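About Prolmont Women's Health

Prolmont Women's Health provides prenatal, postpartum and lactation care to families in the Girard area. The practice was founded by Hiwot Wako, a certified nurse-midwife, and Laurier Fraser, an obstetrician, who had worked together for 14 years on the same hospital maternity unit before opening an office of their own.

Our patients are seen by the same small team from the first prenatal visit through the end of the postpartum period. Each patient is assigned a lead clinician and a second clinician, and both attend the planning visit held in the third trimester. Births take place at the hospital chosen by the patient, where our physicians and midwives hold privileges.

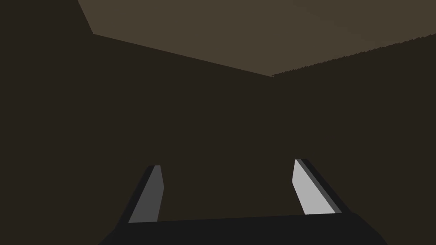
Reading time: 2 minutes

Postpartum care is a particular focus of the practice. New parents are offered four visits in the weeks following birth, the first of them at home. These visits cover physical recovery, infant feeding, mood and rest. Isabelle Wong directs the lactation program and supervises its training placements. Patients who need mental health care are referred to licensed therapists in the area, and our office arranges the first appointment on their behalf.

Last year the practice cared for about 305 families. Appointments are available in English, French and Amharic, and interpreters for other languages may be requested when scheduling.

Leadership

Hiwot Wako, Clinical Director
Laurier Fraser, Medical Director
Isabelle Wong, Director of Lactation Services
Tanner Desjardins, Practice Manager

New patients

The practice accepts new patients at any stage of pregnancy, including transfers of care. Records from a previous provider should be sent to the office before the first visit. Questions regarding insurance coverage and payment plans may be directed to the practice manager. Enrollment for the fall childbirth education series opens in August.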